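Three months of the tidy-up trial

Wednesday, March 14, 2018

I should say up front that I wanted to dislike the Annan project, so weigh the rest accordingly. Trovwood cleans and resets the kitchens in short-stay flats, 34 of them on our side of town, and management has decided that part of the job can be taught to a machine. Vutberg is supplying the software. We are supplying the hands.

The pitch meeting had slides. One said 3000 recorded tasks by May, and another said the crews would be "freed up for higher-value work." I asked what the higher-value work was in a kitchen reset. I was told that was a great question.

What changes for us now, before any robot turns up, is the way we move. Four of us are on the recording shifts. You hold a gripper and pick up the kind of stuff you would normally sweep off a counter in one go without looking: knotted food bags, crumpled wrappers, balled-up towels. You do each thing separately and slowly. My wrist notices by lunch. My old speed, which I was rather proud of, counts for nothing on those days.
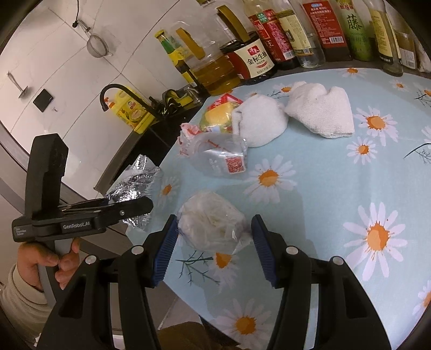 What the numbers leave out

We get paid by the flat on normal days and by the hour on recording days. For the slower people that's a raise. For me it's a cut, and I've said so twice in writing.

Then there's the question of judgment. Picking up a bag is one thing. Deciding whether the food in it is trash or somebody's dinner is the part guests complain about, and I haven't seen a column for it on the Rastel dashboard. It shows tasks completed. The target for my crew is 500 by the end of the month, and you can hit that without making one decision worth copying.

I'm not against the thing. If a machine wants to wring out dishcloths and face the bottles at the back of a counter, it can have my share. But I'd like the hours and the rate on paper before the recordings are handed over, and so far all we have is a promise to "revisit staffing" after the trial. I've asked for a date. I'll post it when I get one.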